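Unit 6: Budgeting for a data collection kit

Course notes, Automation Purchasing and Planning
Instructor: Volker Ostermann

Last unit covered the purchase of a fixed arm. This one covers hand-held grippers, which are bought in pairs and carried by an operator through ordinary household jobs such as folding, sorting and putting clothes away. The budget looks different. There is no floor mounting and no safety fence, and most of the money goes to people and spare parts.

Start with the work and leave the catalog closed. Write down which tasks will be done, in which rooms, and how many operators will be working at the same time. Two operators need four grippers. Add one complete pair as a spare, because a shift with one broken gripper is a lost shift that you still pay for.
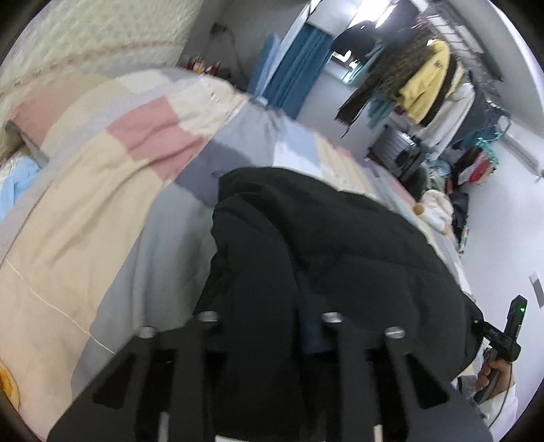
Soft goods are hard on fingers. Thick clothing has to be pinched, dragged and turned over many times in an hour, and finger plates should be entered in the budget as a consumable. In the Nidgate plan we will use in class, a set of plates costs $20 and the planner allowed 272 sets for the year. That line comes to $5,440 and it was missing from the first draft.

Cables are the second item people forget. Ask the supplier three things before you sign: the length of the cable, whether it can be replaced without opening the housing, and the price of a single one. Reinholz quoted cables only in boxes of 20, and the Porkenport site ended up with a drawer full of them.

Operator hours are the largest line. The Nidgate plan has 184 paid hours in April. Do not enter all of them as recording time. Setup, charging, resetting the room and checking files come out of the same hours — keep a separate row for each.

Props also need a row. Clothes, bedding and hangers are cheap to buy, but they have to be stored, washed and swapped so that the recordings do not all show the same few items.

For next class: read the Rultano quote in the course packet and rebuild it with separate rows for hardware, consumables, hours and props. Mark any price that is missing and write the question you would send to the supplier. Bring 2 printed copies.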